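Student Projects | Interior Design and Fit-Out | Second-Year Reports

Lining a Small Room with Dark Cloth: Report on the Rumitside Backdrop Project

Prepared by Judite Loureiro
Supervising instructor: Knut Kramer

1. Purpose of the Project

The second-year fit-out course requires each student to carry one small interior from first measurement to handover. The author was assigned a plain room at the Rumitside annex with white walls and a white ceiling. The users of the room had asked for a dark, even background on which a title could be displayed, and for a lining that could be taken down at the end of the academic year without repainting.

The brief set three conditions. The lining had to cover the walls from close to the ceiling downward, it had to be removable by one person on a stepladder, and no rail or track was to be screwed into the ceiling. A budget of 200 dollars was allowed for hardware and lettering. The cloth was charged separately to the department.

2. Choice of Materials

Samples of dark cloth were obtained from two suppliers, Hendia and Rizvi. Each was hung in the room for one afternoon in March and viewed under the ceiling light. The Rizvi sample was the heavier of the two and fell straighter, but it showed lint within hours and was difficult to lift into position alone. The Hendia sample was lighter and held creases from the roll. It was selected on grounds of handling, with the understanding that the creases would have to be dealt with on site.

Metal clips were chosen over adhesive strips. Strips had been tried first on a short length of wall, where they released overnight under the weight of the cloth. The clips are small enough to be inconspicuous from the doorway and can be moved along the hem while the panel is hanging.

The lettering was ordered as separate cut-out characters in a thick, rounded serif style. A printed banner would have been less expensive. The users preferred individual letters, and the author agreed that these would stand out better against a plain dark surface.

3. Installation

The left panel was hung first and the rear panel second, so that the edge of the rear cloth could be adjusted against a fixed neighbor. The two panels overlap at a vertical seam. At the right-hand corner the rear cloth was carried around the turn in one piece, which required clips to be placed more closely than on the straight wall.

The title was attached last. It is set in two lines, with "Fast" above and "UMI" beneath, and was positioned by eye from the far side of the room after a first attempt with a chalk line left marks that had to be brushed out. The letters carry a thin, lighter outline. The F runs from orange to a pale peach or cream, while the a and s beside it are in pale blue tones.
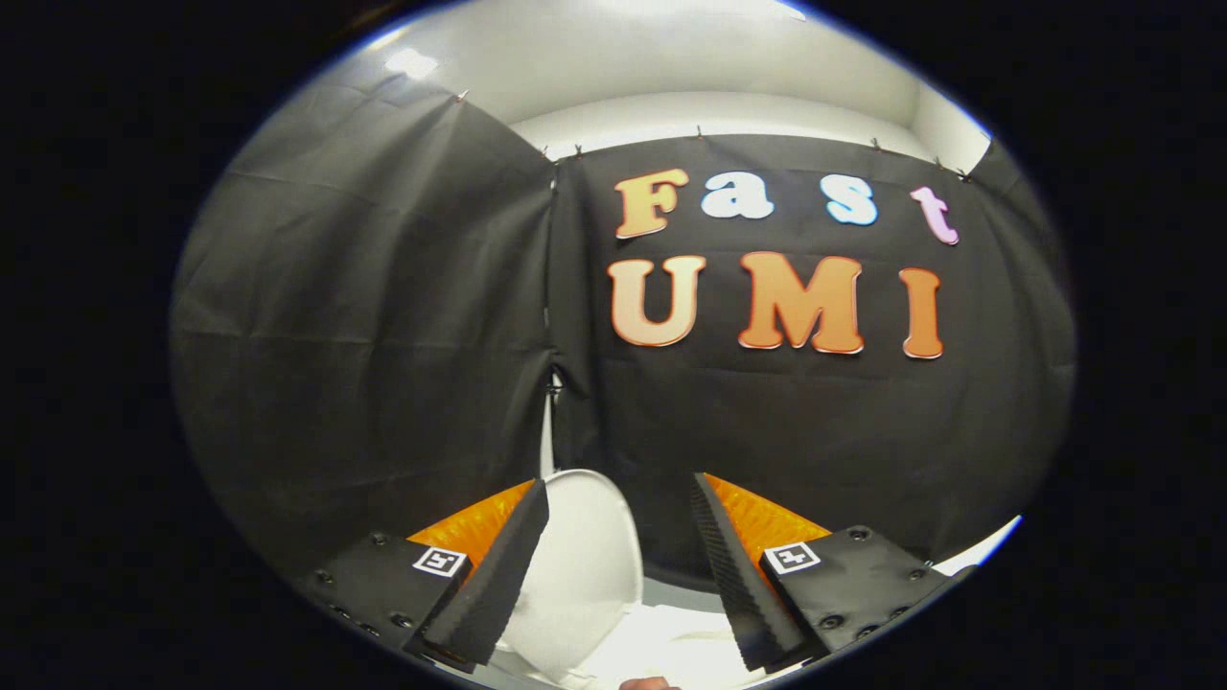 4. Assessment of the Result

The rear panel hangs flat and gives the title a calm surface. The dark charcoal cloth separates clearly from the white upper wall, and the letters are legible at the distance requested.

Several points fall short of the intended standard. The top edge sags slightly between clips, and the line where cloth meets wall is therefore uneven. The left panel retains soft horizontal wrinkles, with a slight sheen where light catches the folds. Steaming before hanging would have been advisable, and time for it should have been entered in the schedule. At mid-height on the seam, a sliver of pale gray wall and a small light-colored fastener remain visible. A wider overlap would correct this.

Spacing within the title also deserves comment. The gap between the a and the s is noticeable, and a paper template of the full word should have been prepared before any letter was fixed.

5. Recommendations

For a second installation, the author recommends closer clip spacing along the full hem, a deeper overlap at every seam, and a day of hanging time before lettering is applied. Mr. Kramer has further suggested a light batten, of the Droltar type held in the workshop, to be sewn into the upper hem. A trial length will be made up from the remaining cloth.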